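Left arm drops out mid-move, gripper opens, no error logged

Forum index > Hardware > Arms and grippers

nualabuilds
Posted 26/05/2018

Hi all, long post, sorry in advance. I've got a two-arm cell running pick and place practice with small toys and I have a fault that is driving me up the wall. Every so often the left arm just lets go. It'll be partway through a move, holding something, and the gripper opens and the wrist goes soft. The rest of the arm holds position. Then two or three seconds later the wrist comes back like nothing happened and it carries on to the next waypoint with empty fingers.

Controller is the Kekden two-channel one, software is Flimton with the stock drivers. I've been logging runs since I first noticed it and out of 117 runs it has happened on 27 of them. No error code. No e-stop. The Flimton log shows the position feedback from the wrist flatlining and then coming back, and that's the only sign.

Things I've tried so far: new power supply, reinstalled Flimton, swapped the channels at the controller so left was running on right and the other way around. The fault stayed with the left arm, so I don't think it's the Kekden box. Right arm has never done it once.

Anyone seen this? I had to catch myself reaching in the other day to grab a toy it had dropped, and the wrist woke up while my hand was about a foot away. Not a great feeling.

conneely_e
Reply

Position feedback flatlining and coming back is nearly always a cable. Wrist goes soft because the wrist motor loses its signal, gripper opens because that's the default on loss of signal. Everything upstream of the break keeps working, and you've described exactly that.

Which way is your conduit routed? And how tight are the ties?

mmulcahy
Reply

I'm going to go the other way from Enda. I had something very close to this with Flimton last December and it was the driver. It drops packets if the polling rate is set over the default and the wrist is always first to suffer. Have you touched the polling rate? Put it back to default before you take anything apart. Taking an arm apart for a software bug is a lousy way to spend an evening, ask me how I know.

nualabuilds
Reply

Thanks both! Polling rate is whatever it came with, I've never changed it. I'll double check tonight though.

Enda, conduit goes up the outside of the arm and over the wrist in a loop. Ties are snug. I did them myself when I built it and I may have been a bit enthusiastic.

conneely_e
Reply

"A bit enthusiastic" is how I lost a Lenihan harness. If the tie is tight enough that the conduit can't slide, all the bend ends up in one spot and the wires inside work back and forth there until one goes. You can't see it from outside because the corrugated stuff looks perfect.

Try this: power on, arm parked, you standing well clear of anything that could swing, somebody else on the stop button. Poke the conduit near the wrist with a long wooden dowel and watch the feedback in the log. If it flickers you've got your answer.

mmulcahy
Reply

Please don't poke a live arm with a stick. Enda, come on. She just told us the thing woke up with her hand near it and your advice is to get someone else to hold the button?

Power off, meter on the two ends of the wrist signal wire, flex the conduit by hand. Same test and nobody gets hit.

conneely_e
Reply

The meter test misses a lot of these. A break that opens for a few milliseconds under load won't show up on a cheap meter. I've had harnesses beep perfectly on the bench and fail ten minutes later on the arm. I did say well clear and I did say a stop button.

But fine, meter first. It costs nothing.

mayu_iw
Reply

Can I ask about the part that worries me more than the cable? Your controller lost feedback from a joint and then resumed the program by itself. It shouldn't do that. On my setup any joint dropping out for more than 100 milliseconds puts the whole arm in a hold and I have to clear it by hand. Whatever the root cause is, I would fix that first, today, before running it again.

In the Kekden settings there should be something like "resume on reconnect." Is it ticked?

nualabuilds
Reply

Oh no. It's ticked. I just looked. I remember now, I turned it on when I was first setting up because it kept stopping every time I nudged a plug, and I never turned it off again.

Off now. Thank you Mayu, I feel a little ill.

mayu_iw
Reply

Don't, plenty of people leave it on. I'm glad you looked! I'd also suggest a rule for the room: hands go in only when the motors are off, even when you can see it's stopped.

maeveob
Reply

Jumping in with a dumb question. Does it happen in the same place every time? Like is there a certain reach where it goes? I had a squeak in mine for almost a year and it only ever did it in one pose, and when I finally wrote down the poses it took me about five minutes to find it.

nualabuilds
Reply

Not a dumb question at all. I went back through the log and matched the dropouts to the wrist angle, and they bunch up really badly. Nearly all of them are when the arm is stretched out toward the back wall with the wrist turned down. Hardly any when it's working on the floor close to the base. I should have done this on day one!
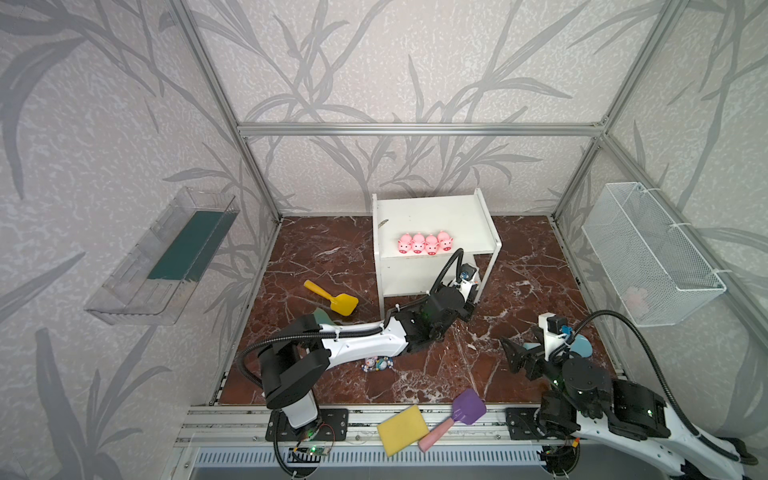 My guess is now that the reach to the shelf is what's killing it, because that's the move where the left arm has to go furthest and the conduit has the least slack left to give. You can see how the black conduit arcs up over the wrist and comes back down to the gripper, with the little white ties on it, while the gripper is in front of the shelf just under the pigs. The right arm has a much wider arc going out and over, and that's the one that has never given me any bother. I never planned it like that, I just had more conduit left when I did the second arm.

Muireann, polling rate was at default, so I think the driver is off the hook. Sorry!

mmulcahy
Reply

Okay, I'll give you the angle thing, that's hard to pin on a driver. I'd still like to see the packet count during a dropout before I agree completely. If packets are arriving and the wrist value inside them is frozen, it's wiring. If the packets stop altogether then I'm right and Enda owes me an apology.

conneely_e
Reply

No apology coming. Cut the ties on either side of the wrist, pull a couple of inches of slack through from the base end, and put new ties on loose enough that the conduit slides under your fingertip. Then rerun the shelf move. If the dropouts get rarer but don't go away, the wire is already damaged and you need a new harness.

And that loop on the left needs to be bigger regardless. Copy what you did on the right.

maeveob
Reply

Love the pigs by the way. Are they the task or the audience?

nualabuilds
Reply

They're the task, poor things. Pick one up, move it, put it back.

Update, since I had the evening free. Motors off, plug out, meter on the wrist signal pair. Steady with the arm folded. Steady when I wiggled near the base. Then I straightened the wrist out by hand into the shelf pose and bent the conduit down right where the last tie is, and the beep broke up. Did it over and over and it cut out every single time at that spot. So even my cheap meter caught it, Enda!

Cut the tie off and there's a dent in the conduit under it. Haven't opened it up yet.

Muireann, I also did your packet check on one of the old logs. Packets keep coming the whole way through, wrist value frozen.

mmulcahy
Reply

Fine. Wiring. I would like it noted that mine really was the driver.

conneely_e
Reply

Noted. Replace the harness, don't splice it. A splice inside the conduit is a stiff spot and it'll break on one side of the splice next. If you're buying, Favow sell one with a finer strand wire that copes a lot better with flexing. I have 2 of them on my bigger arm.

mayu_iw
Reply

I'd disagree slightly about not splicing. For a small arm like this a good splice is OK if you put it in the straight section along the upper link, away from any joint. I've got one that has been fine for ages. But if the dent is right at the wrist you'd have to replace most of the run anyway, so you may as well do the whole thing.

Also, once it's fixed, please test the hold. With the arm folded and you outside the cell, trip a feedback loss from the software and make sure it stops and stays stopped. You changed the setting but you haven't seen it work yet.

nualabuilds
Reply

Good point, I hadn't thought of testing it. I'll do that with the old harness still in, before I swap anything.

Ordered the Favow one. I'm going to redo the ties on the right arm while I'm at it, even though it's behaving. Does anyone know if the plug on the Favow harness fits the Kekden wrist board directly or do I need the adapter?

conneely_e
Reply

Depends on the board revision. Post the number printed next to the connector and I'll check mine.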